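Friday, February 5, 2021

Quick one, I have laundry to deal with and it's late.

So I've been trying to fix my sleep since January. Bed at 10, up at 6, no phone. That was the plan. Week one fine, week two a mess, then Vilgot started night shifts at Rantala and the whole house shifted with him. Door at 2 in the morning. Kettle. Shoes. He tries to be quiet, bless him, and drops something every single time.

Things that have helped, no particular order. Socks. Cold room - window open a crack even now. No coffee after lunch, which I hate. Hường swears by a hot shower right before bed but that just wakes me up. Reading does work, as long as it's boring. I've been on the same history of Plurnthorpe for 28 days and I'm still in the chapter about the drainage. Perfect book. Would not recomend it to anyone awake.

Things that haven't. Counting backward. The tea Ivar gave me, tastes like a shed. Lying there being angry about not sleeping, which I seem to do most nights anyway.

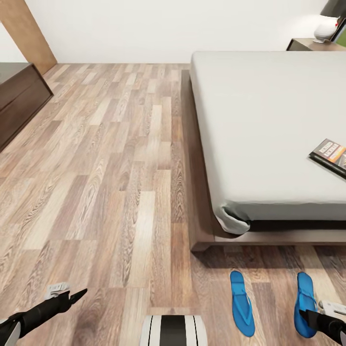
The other thing is naps. I gave them up completely for 16 days and felt awful, then had one on a Sunday and slept better that night than I had all month. No idea why. Sverre says short ones are fine before three o'clock. Mine was not short. Woke up with a crease down my face and the soup had boiled dry.

Anyway still going. The no phone part is teh hardest, I keep using it as an alarm and then there it is, right by my head. Might just buy a real clock this weekend if the shop in Plilleck is open. If anyone has one that doesn't tick, let me know - comments should be working again.

Washing machine's done. Night.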